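Selling Fruit by Weight: Setting Up a Small Counter
Last updated 17/05/2023
Filed under: Shopkeeping for the Reluctant

You have more fruit than you can eat, or you've agreed to mind somebody's shop, or you have read a cheerful article about leaving your office job. Whatever brought you, you now need to sell loose fruit to strangers and still have some money at the end of it. I did this in Gorkville for longer than I meant to.

Before you buy anything

Check what the rules are where you trade. If you sell by weight, the scale normally has to be one approved for trade, and a kitchen scale isn't. Your council's trading standards people will tell you what they want, usually in a leaflet with a drawing of an apple on it. Read the leaflet. I read mine the second time they posted it.

Then decide what you'll sell by weight and what you'll sell by the piece. Apples, plums, tomatoes and potatoes go by weight. Melons and pineapples go by the piece, and so does anything with leaves that customers will want to pull off first.

Laying out the counter

Put the scale where the customer can see the numbers without leaning. Keep a clear patch beside it for bags. The till goes on the far side from the door, and the card reader goes wherever its cable reaches, so measure the cable.

Dark surfaces hide juice stains, but they show flour, dust and every onion skin in the county. Pale ones do the opposite. Pick the mess you'd prefer to look at. Anything with grooves in it will need a stiff brush and a bit of patience on Sundays.
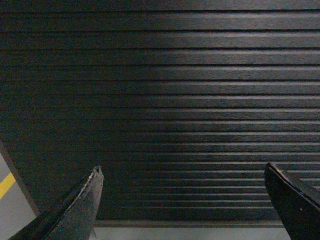 Gintarė Vītola wrote in to say that I have the order wrong, and that the bags should go on a hook under the counter, because a pile of bags on top is an invitation to take six. She also wants it known that she has never once measured a cable. I've tried the hook. It is better, and I resent it.

Setting up the scale

1. Stand it on something level. If an orange rolls, move the scale or fold up some card.
2. Switch it on with nothing on the platform and let it settle at zero.
3. Weigh the empty bag or punnet and set the tare. Do this every time you change bags.
4. Test it with something you trust. A sealed 300 g packet is fine for a rough idea, as long as you remember the packet weighs something too.
5. Wipe the platform at closing time with a damp cloth, then a dry one. No sprays near the buttons. 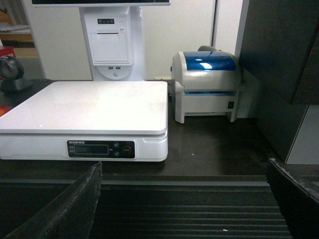 White scale, black control panel, red-ringed button on the right.

Codes and prices

If your till uses codes, keep them short. The Akolgo system I inherited had bananas down as 2191, for reasons that died with its previous owner's enthusiasm. I changed bananas to 2 and served people a good deal faster.

Write the price per kilo on a card and stick the card in the fruit. People don't like asking, so they buy a bag of carrots instead and go home cross. Change the card when you change the till. The Saturday you forget will be the busy one.

For working out the price, take what you paid for the box, add what you expect to throw away, and then add your margin. Beginners leave out the middle bit. In May I allow for one peach in every 16, and the peaches generally do worse than that.

Trays and displays

Shallow is best. Soft fruit wants a single layer, stalks down, with the ripest at the front. Mitetti trays stack nicely and crack in frost; Baltton ones don't crack, and don't stack either. I own both and complain equally — it keeps me busy in the winter.
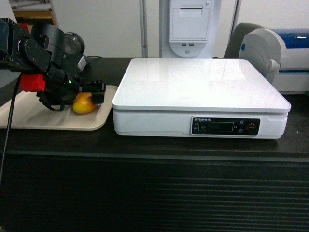 Beige tray on the table, black arm at the left.

Rotate twice a day. New stock to the back, old stock forward, and anything with a soft spot into the box marked "cook today" at half price. Fulgencio Palacios makes jam from his, and sells the jam for more than the fruit would have fetched.

Serving

Put the fruit on gently and take your hand away before you read the weight. You'd be surprised how many people don't, and how heavy a thumb is.

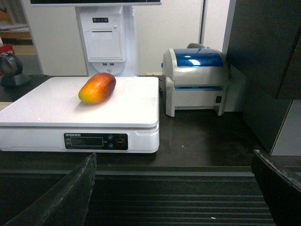

Say the price out loud before you ring it up. If the customer winces, offer to take one off, and do it without sighing. Then bag it with the hard things at the bottom. Eggs go on top, or in the customer's own hands, where they become the customer's own problem.

Closing up

Cash up first, sweep second. Write down what you threw away and what it cost you, on paper, in a book that lives by the till. Leave the soft plums out for the morning only if you enjoy fruit flies.

Next page: Dealing with people who squeeze the avocados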